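Kheri Simiyu would like it known that she did not go into robotics to look at ceilings. She has now been looking at one, on and off, for most of a year, and it isn't even a real ceiling.

Simiyu writes the localization code at Haseno, where Mugo, the company's indoor delivery robot, spends its early life in simulation. Mugo has an upward camera and works out its position partly from what is overhead. "People move chairs," she says. "They very rarely move the ceiling."

The trouble is that a grid of panels looks much the same wherever you stand under it. Slide over by one panel and the software sees no reason to object. "It was completely confident and completely in the wrong place," she says of the first planner build. "I've worked with people like that, but you can't put a breakpoint in them."
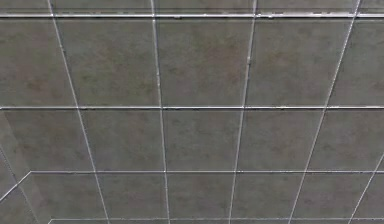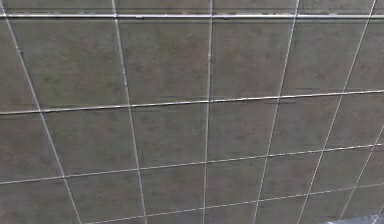
Two rendered views of the panel grid, both at an angle.

Sosex, June

Her colleague Idrisa Kaijage looks after Sosex, the simulator, and takes the opposite view of repetition. He likes it. A plain grid, he argues, strips out all the lucky landmarks a robot might lean on.

"If you give it a nice exit sign, it will fall in love with the exit sign," Kaijage says. "Then some customer takes the sign down and your robot has a breakdown in a corridor."

His latest regression suite has 1,139 test poses, most of them tilted, because a robot rolling over a door sill does not look straight up. The seams stop being parallel and start to fan out. The old line detector assumed they wouldn't, and Simiyu, who wrote it, describes that assumption as "youthful." She was 3 weeks into the job.

The fix keeps several guesses alive at once and lets wheel odometry argue them down. It sounds simple when she explains it – it took 15 rewrites. Kaijage kept score on a whiteboard, in a color she found unnecessary.

Do they agree on anything? There is a pause.

"Mottling," says Kaijage.

"Mottling," says Simiyu. The faint blotches on the panels give the matcher something to hold on to, provided the blur isn't too bad. She wants more of it. He thinks she has plenty, and the ticket is still open.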